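Checking hand-held gripper demonstrations before training

We trained the Eltstead policy twice on the same task, once on everything we had recorded and once on a checked set. The checked set was smaller and gave the better result, so we now do the check first. These are the steps.

1. Start with at least 300 demonstrations of one task. Ours came from homes and shared rooms with two hand-held grippers in use.

2. Play each one at normal speed. Mark the moment the pads first meet the object and the moment they leave it.

3. Throw out any demonstration where the pads are out of view for more than 40 frames before contact. Brief gaps are fine – the tracker fills them in.

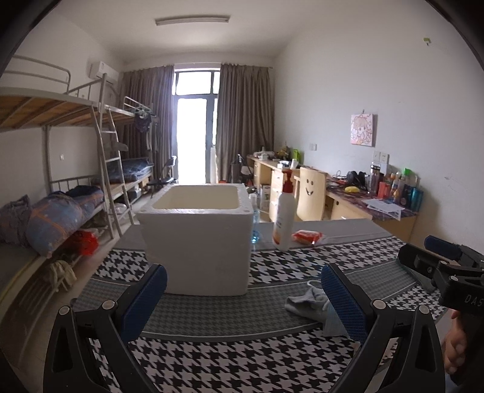
Approach to a lidless styrofoam box, both blue pads in view and a second gripper at the right.

4. Leave the background alone. Przemysław Dudek tried masking out everything beyond the tabletop for the Matville set, and the policy did worse in rooms it had not met before. Patterned cloths and bottles near the object can all stay in.

5. Split by room. If one room appears in both training and test, the score will look too good.

6. Train, then run 90 trials in a room from the test side. Log each failed grasp with its start position.

Our checked set came down to 155 demonstrations. Most of the remaining failures were light boxes pushed sideways by the first pad to touch. We have not fixed this yet – slowing the last part of the approach helped a little on the Esska arm.

Last changed 15th February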